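Notes from the Robot Corner
Setting up Laline's wrists, and a tilted view

It's been a simulator month for me, and the view from Laline's head camera has become more familiar than my own front room.

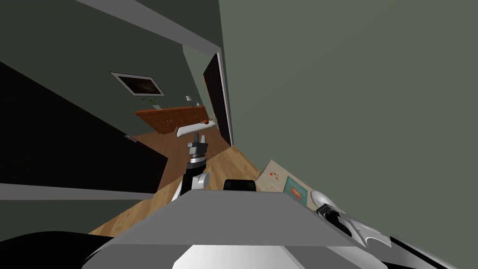 Getting the camera level

Laline is our two-armed machine, and before she's let loose on anything real I set up her twin on the computer. Same arms, same grippers, same camera, and a pretend home with wooden floors and a dresser at the far end. The camera mount has a roll setting, and mine was well out - you'll have spotted the slope on the floorboards! I spent most of Tuesday blaming the neck joint before Dénes Lengyel asked whether I'd checked the mount file. I hadn't. It was one number with the wrong sign.

If you're doing the same job, line the view up on something long and straight. A skirting board is perfect. I nudge the roll, reload, nudge again, and leave the arms alone until I'm happy.

Arms next

Once the camera is sorted I open both grippers, then run each arm through its 22 test poses, one arm at a time (please, one at a time - I've had them clap). Any pose where the fingers wander off target gets written down and I go back to the joint offsets, starting at the shoulder and working out towards the wrist. The left was fine this time. The right needed two goes, and I'm still not thrilled with pose 8.

Bjartur Thorlacius is copying the new offsets over to the real Laline at Zutside in September, and he'll be greasing the wrist bearings while the covers are off. If you've got a spare set of long hex keys, he'd love to borrow them. Mine have vanished again.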